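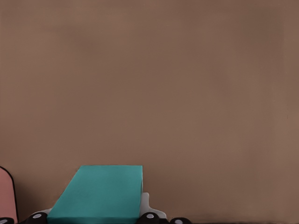 Simulated scene, mostly plain brown wall, teal block at the bottom.

So I spent an afternoon at the November open day in Gralesden, mostly to find out if anything there could tidy my kitchen (no, not yet!). The Flallham people had the busiest corner, with a simulated sorting chore on a big screen. They told us they'd run it 665 times that week and 192 of those ended with every cube in a bin, and I liked them for saying so.

I stood there way longer than I meant to, coffee going cold, because sorting colored stuff into bins is pretty much my life with two kids. In one run the left arm had the teal cube just over the table while the other arm waited with its fingers open, and four more cubes were still lying around.

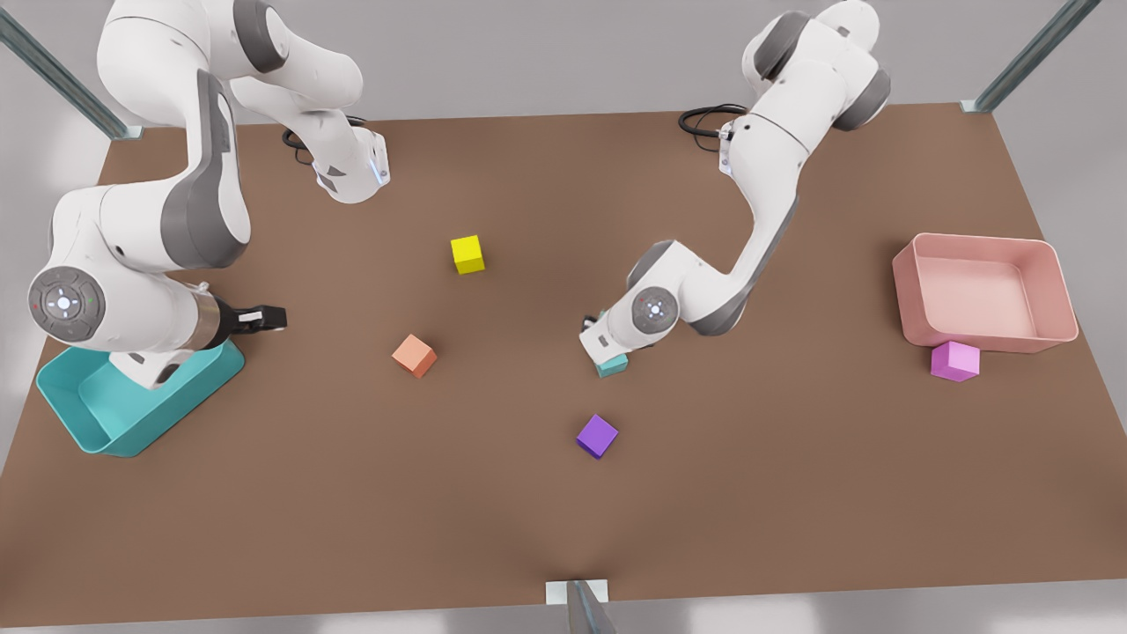 Nasrin Kermani thought I was being too generous, and told me that a shop floor wants the same part moved the same way all day, but a living room floor is different every evening, so she'd expect stockrooms to get these arms long before homes do.

I can see that. I'd still take one that only did socks. Parking was a mess, by the way, so use the Istdale side and walk over.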